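3月12日 雨のち曇り

朝五時半に目が覚めて、そのまま起きた。雨の音がしていた。暖房をつけて、やかんを火にかけて、昨日の続きの右袖を出した。袖山の減らし目に入るところで止めてあったが、どの段まで編んだかメモが残っていない。昨夜は眠くて、鉛筆を編み図の上に置いたまま寝たらしい。編み地を伸ばして減らし目の跡を目で追い、編み図と突き合わせた。左袖を横に並べて比べたら早かった。同じ段で止まっていることがわかり、印をつけてから続きを編んだ。

編んでいるのはStinataという型紙の丸首セーターで、糸はCladachの濃い緑。去年の秋に始めて、年内に着るつもりだったのが三月になった。途中で身頃をほどいたのが大きい。ほどいた理由は前にも書いたが、後ろ身頃の幅が予定より広く出てしまったため。試し編みのときは蒸気を当てたのに、本番は当てる前の寸法を見て目数を決めていた。自分の間違いなので仕方がない。今の身幅は46センチで、これでちょうどいい。針は6号のまま変えていない。

Cladachはよく撚れた糸で、硬い。編んでいるあいだは指の腹が少し痛くなる。冬に乾燥していたときは特にひどく、人差し指に絆創膏を巻いて編んだ。絆創膏を巻くと糸の滑りが悪くなって目がきつくなる。身頃の裾のあたりを見ると、目が詰まっている段がある。そこが絆創膏の時期だと思う。着れば誰にもわからないだろうし、洗えば多少はなじむ。

朝食はトーストと昨日の残りのスープ。スープは白菜と鶏団子で、生姜を入れすぎた。二日目のほうが生姜がおとなしくなっていた。

八時すぎに洗濯機を回した。雨なので部屋干し。タオルの乾きが悪く、先週から少し臭うのが気になっていたので、大きいほうの鍋で湯を沸かして浸けてから洗った。これで直らなければ買い替える。いちばん古いのは引っ越してきたときのもので、端がほつれている。

午前中は仕事。見積書の直しと、来月の予定表の差し替え。数字を入れる欄がまた増えていて、前の様式から写すのに時間がかかった。誰がこの欄を見るのかわからないが、空けておくと戻ってくるので埋めた。十一時に電話が一本。すぐ終わった。

昼は冷凍のうどん。ねぎがなかったので、かわりに大葉を刻んだ。合わなくはないが、うどんにはねぎのほうがいい。

雨が上がったので、昼休みのうちに毛糸屋のGolobまで歩いた。Cladachの残りが2玉で、衿と片方の袖の残りに足りるかどうか怪しくなっていた。計算では足りる。ただ、ほどいたときに絡まって切ったところがあり、その分が減っている。足りなくなってから買いに行ってロットが違うと困る。

店に行ったら同じ緑はあったが、やはりロットが違った。持っていった糸の切れ端を並べて、入口のところの自然光で見た。新しいほうがわずかに青い。店の人は、衿だけに使うなら気にならないと思うと言った。私は気になると思った。しばらく見比べているうちに、どちらがどちらかわからなくなって、ラベルを裏返して確かめた。それくらいの差ではある。迷って一玉買った。使わずに済めばそれでいいし、余れば手袋の指先にでもする。

ついでに洗剤も買った。Custenのウール用で、すすぎのいらないもの。前のは匂いが強くて、カーディガンを洗ったあと何日か頭が痛かった。Custenは無香料のものがあると聞いていたので、それにした。糸と洗剤を合わせて2555円。思ったより高かったが、洗剤は長く使える。

店の棚が少し変わっていた。入口の台に春夏の糸が出ていて、麻と綿が中心。色見本が壁に下げてあり、薄い黄色がきれいだった。去年の6月に麻の糸で編んだ袖なしは、編むときは硬くて嫌だったが、着たら涼しくて、結局夏のあいだ一番よく着た。洗うたびに柔らかくなる。もう一枚あってもいいと思ったが、今日は買わなかった。まずセーターを終わらせる。買ってしまうと手が移るのはわかっている。

帰り道、川沿いを通った。水が増えて茶色かった。土手のふきのとうはもう開ききっている。先週摘んでおけばよかった。梅は散りかけで、花びらが歩道に貼りついていた。滑りそうで下を見て歩いた。途中のパン屋で食パンを買おうとしたら、定休日の札が出ていた。曜日をいつも覚えられない。

帰ってから仕事に戻り、四時半に終えた。午後は大きな用件がなく、溜まっていたメールの返事と書類の整理で終わった。古い領収書を封筒に入れて、封筒に年を書いて、箱に入れた。箱がもういっぱいなので、次は一番古いものを捨てる。
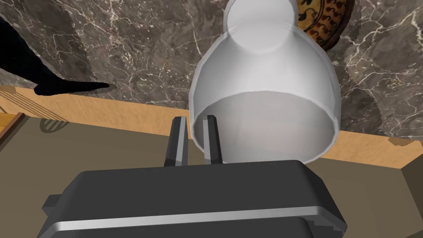
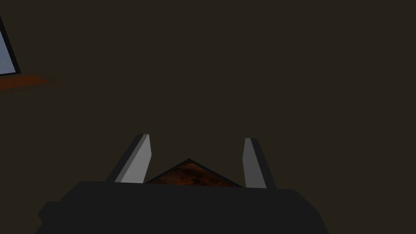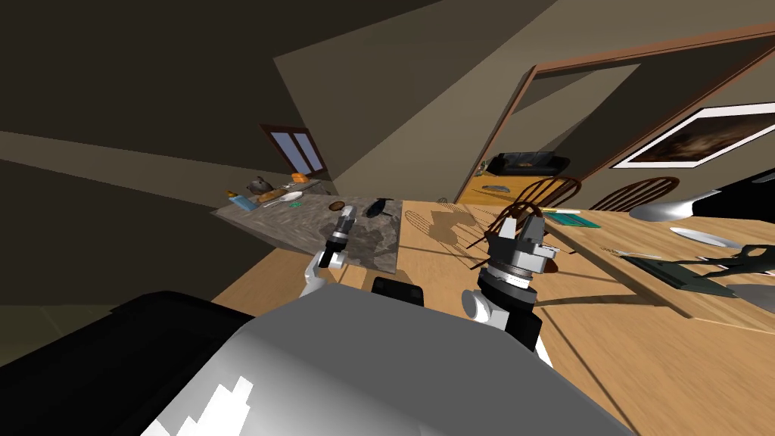

一枚目、白い花瓶。三枚目、木のテーブルと灰色の石のカウンター。

夕方から袖の続き。袖山は減らし目が続くので気を抜けない。表の段で両端を減らし、裏の段はそのまま戻る。それを繰り返すだけだが、電話や宅配で中断すると、減らしたかどうかがわからなくなる。今日は宅配が来て、その段でわからなくなった。結局三段戻った。戻るときは針を抜いて一気にほどくほうが早いのに、怖くて一目ずつ戻してしまう。この糸は目が崩れにくいので、抜いても平気だと頭ではわかっている。

一目ずつ戻すあいだ、祖母の編み方を思い出していた。祖母は編み図を見ない人で、着る人の古い服を畳の上に広げ、その上に編みかけを重ねて大きさを見ていた。少しでも大きいと思えばその場で減らし、小さいと思えば増やす。だから祖母のセーターは左右で袖の形が違った。子どものころはそれが嫌だった。学校の写真でも、右の袖口だけ手の甲にかかっている。

私は逆に、図がないと編めない。寸法も紙に書いて、その通りにならないと落ち着かない。それでも去年は身頃をほどくことになったのだから、図があれば間違えないというものでもない。

祖母は糸もよくほどいた。古いセーターをほどいて、湯気に当てて縮れを伸ばし、別の色と合わせてまた編む。やかんの口から出る湯気に糸を通すのが私の役目で、火傷しないように菜箸で持たされた。湯気に当たった毛糸の、濡れた犬のような匂いを覚えている。Cladachも、蒸気を当てるとそれに近い匂いがする。最近の糸はあまり匂わないものが多いので、最初に嗅いだとき懐かしかった。

六時ごろ袖山が終わって、伏せ止めをした。伏せ目がきつくなる癖があるので、針を一号太くした。編み図にはそんなことは書いていないが、前のベストで袖ぐりがつれて着にくくなったことがあり、それからはいつもそうしている。止め終わってから左袖と重ねたら、右のほうが少し長い。編み地を引っ張って確かめると、段数は合っている。たぶん手の加減だろう。蒸気を当てるときに揃える。

夕食は鮭を焼いた。大根をおろして、味噌汁はわかめと豆腐。米は昨日炊いたのを温めた。鮭の塩がきつかった。次は甘塩を選ぶ。大根おろしが余ったので、小さい容器に入れて冷蔵庫へ。明日の朝、納豆に混ぜる。

食後に、出来上がった袖を両方、アイロン台にピンで留めた。型紙の寸法を写した紙を下に敷いて、角から留めていく。右袖は少し縮めるように、左袖は少し伸ばすように留めた。スチームアイロンは浮かせて当てる。押さえると模様がつぶれる。Stinataは袖の中央に縄が一本通っていて、ここがつぶれるとみっともない。縄のところは特に離して当てた。

部屋に毛糸の匂いがこもったので窓を少し開けた。外はもう降っていなかった。向かいの屋根の雨樋から、まだ水が落ちる音がしていた。洗濯物は乾いていない。タオルは触ると冷たく、鼻を近づけても臭わなかった。乾いてからもう一度確かめる。

蒸気を当て終わったあと、そのまま冷めるまで置くことになっている。前に待ちきれずにピンを抜いたら、端が丸まってやり直しになった。今夜は朝まで触らない。アイロン台が使えないが、明日着るシャツは掛けてあるので困らない。

待つあいだに、前後の身頃の肩をはいだ。先にやっておけばよかったことだ。肩は引き抜きはぎにした。かぎ針が見つからず、引き出しを二段とも空けた。結局、裁縫箱ではなく文房具の箱に入っていた。なぜそこに入れたのか覚えていない。ついでに出てきた短い鉛筆と、どこのものかわからない鍵を、元のところに戻した。鍵は捨てていいのかどうか、毎回迷って毎回戻す。

肩をはいで、首を通してみた。まだ脇が開いているので前掛けのような格好になるが、肩幅は合っていた。前の衿ぐりは思ったより深い。衿を編み足すのでもう少し上がってくるはずだ。編み図の衿は二つ折りの厚いもので、首が暑くなりそうだから一重にしようかと考えている。一重なら糸も少なくて済み、今日買った一玉は使わずに済む。ただ、二つ折りのほうが形は保つ。この糸は硬いから一重でもよれないかもしれない。試しに一重で編んで、気に入らなければ続けて編んで折ればいい。止めるのを後にすれば両方できる。そう決めて、編み図の余白に書いておいた。

拾い目は明日にする。衿の拾い目は昼間の明るいときでないと、濃い緑では目が見えない。電気スタンドを近づけても影になるだけで、前に夜やって二度拾い直した。暗い色の糸は、始めるときにはいいと思うのに、編んでいるあいだはずっと見えにくい。次は薄い色にする。店で見た黄色のことをまた考えた。

風呂のあと、手にクリームを塗った。人差し指の皮はだいぶ戻ってきた。塗ると今夜はもう糸に触れないので、編み物はここまで。残りの時間で、セーターにかかった糸の記録を帳面に書いた。ロットの番号、針の号数、身幅、ほどいたこと、切ったところ。新しく買った一玉は別のロットとして下に書き、切れ端を並べてセロテープで貼った。電灯の下では同じ色に見える。

帳面を前のほうへめくったら、最初に編んだマフラーの糸が貼ってあった。灰色のはずが黄ばんで見える。テープのほうが変色しているのかもしれない。そのころの字は今より大きくて、行からはみ出している。「端がぎざぎざになる」とだけ書いてあった。端がぎざぎざになる原因は、すべり目をしたりしなかったりしていたせいだと、今ならわかる。マフラーは押し入れのどこかにある。

明日の予定。朝、袖のピンを外す。昼の明るいうちに衿を拾う。ねぎを買う。パン屋は開いているはず。午後に歯医者の予約の電話。タオルが臭わなければそのまま使う。

十一時前に布団に入った。窓を閉め忘れていて、一度起きて閉めた。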